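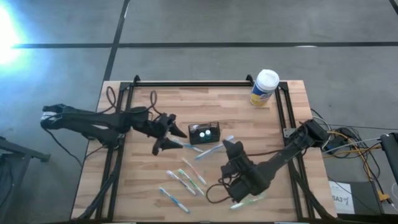

Okay, two arms, one table, and a whole lot of toothbrushes! Quick hello, then straight into the build.

Say early: Eamon Sheehan and I put this together in the shared shop at Brophy, mostly evenings, starting in October. Thank Treasa for the butcher-block top (she's in the back row - wave).

Why toothbrushes? Skinny handle, fat head, and they never land the same way twice. I love them. The mesh basket is the goal.

Cable story. Our first wrist loops were too short and the left arm yanked its own plug out at full reach. We added 40 cm per arm. Big loops look silly and work great.

Numbers, go slow: 200 practice runs per arm, more than 300 with both together. Best streak so far is 25 - pause here, I'm proud of that one.

Ask who has tried two arms at home. Then over to Eamon for the grippers.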